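Jun 22, 2020

Up at six to beat the heat in the workshop and found the heat had got there first. Opened the big door, moved the fan to where it could blow on me, moved it again when it turned out to be blowing on the clothes. Bruvonus does not like a breeze. Bruvonus thinks a breeze is a wrinkle with ambitions.

I have been calling it Bruvonus since April, and the name has stuck to the point where I wrote it on the customs form for the second gearbox. Under "intended use" I put "laundry." No one queried it.

Spent the first two hours on the left arm, which has been losing its idea of where zero is. Every morning it wakes up a little to one side of where it went to sleep. I know the feeling. I homed it, ran it out, ran it back, homed it again and got a different answer, then took off the padded cover and looked at the elbow for a while in the hope that it would be embarrassed. The fault was a set screw I had put in myself and evidently tightened with my mind. Thread locker this time. Cover back on, strap back on, strap off again to rescue the hex key, strap back on.

The covers, by the way, were the best idea I've had on this thing and I had it by accident, after the left elbow knocked a mug off the bench and I wrapped the arm in the nearest padding to teach it some manners. Now both arms wear them. They look like they're recovering from a skiing holiday.

Cables next. I rerouted the purple ones so there's a proper loop standing up at each gripper and some slack over the elbow. The old way had the right-hand cable going tight just as the wrist turned in, and the arm would give a polite little tug and then drop the shirt. I had blamed the gripper for this. I had, in fact, rebuilt the gripper for this, over one whole weekend and a good part of my goodwill. It was the cable. Used up most of the white ties, and left the tails long on some of them in case I have to undo it all tomorrow, as I'm sure I will.

The Heltach board showed up before lunch. It's the third. The first one I wired backward, the second one I wired correctly to a supply that was set wrong, and I'd like to say I learned a different thing each time. This one is going to sit in its bag until I've slept. The man at Hebden Surplus threw in a handful of connectors, none of which fit anything made on this planet, and the invoice came to 87 dollars, which I have filed under groceries.

Ate a sandwich standing up. Read the tail end of last night's log with it. There was a long stretch in the middle where both arms had apparently been holding a towel between them and waiting for the other to go first. Neither would. Two very courteous machines in a dark workshop, each insisting. I added a timeout and made the left one ruder.

Afternoon was folding, or the thing I do that is on the way to folding. The counter went past 690 attempts, and I'm aiming for 1,000 before I let myself change the fingers again. I made that rule after noticing that I change the fingers whenever I'm bored. An attempt counts if both grippers close on cloth. It doesn't have to end well. If it had to end well I'd be using a much smaller notebook.

Some things I wrote on my arm in marker and should copy out before I shower:

Thick seams: approach lower. Fingers are skating over the top.

Right arm is still slower leaving home than left. Is this the new cable path or has it always done that? Check the old logs.

Towels are easy and I should stop using them to cheer myself up.

Anything with a big print folds differently from the plain stuff. The ink is stiff and wants to crease where it wants to crease. The Coca-Cola one in particular has views.

White things on the marble top are a lost cause with the lighting as it is. The edge finder can't tell where the cloth quits and the table begins, and half the time it decides to fold the veining. I bought that top for its looks. I stood in a store in Pludthorpe and chose a robot's work surface the way people choose a kitchen, and now I pay for it with every pillowcase. A flat dark sheet would have been cheaper and would have worked. I suppose I could throw a cloth over it, but then the robot would try to fold the cloth, and it would be within its rights.

The walls, on the other hand, have earned their keep. Before the walls went up it used to see the shelves behind and get interested in them. Once it spent several minutes trying to work out the sleeves on a bag of cement. Plain walls, plain mind. I'd put some up around my own desk if I could find the boards.

After that I gave up on white entirely and went over to the red stuff, which it sees beautifully. Red is cheating and I don't care. It's June, it's hot, and I wanted to watch something go right for five minutes. I laid it out long ways, smoothed it more than I should have (the rule is one pass with the hand and no fussing, and I fussed), and set the arms to come in low at the two near corners. Then I stood back with my hand on the stop button like a parent at a swimming pool.

I should also say that all the clothes are mine, and that I've been getting dressed out of the test pile for weeks. It's a strange way to choose a shirt. I put on whatever has already been done to death, and the rest goes back in the basket for another turn. The green one has been in and out of there so many times it must think it lives there, and I've more or less stopped thinking of it as something that goes on a person.

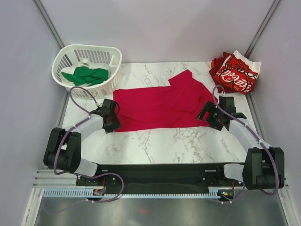

Closed up at seven with the door still open a hand's width to let the place breathe. For tomorrow: the Heltach board, if I'm feeling brave, and a word with the right arm about its punctuality. Also need zip ties, a bigger bag this time, and bread. And I have to find the small hex key again, which I had in my hand when I put the cover back on and have not seen since supper.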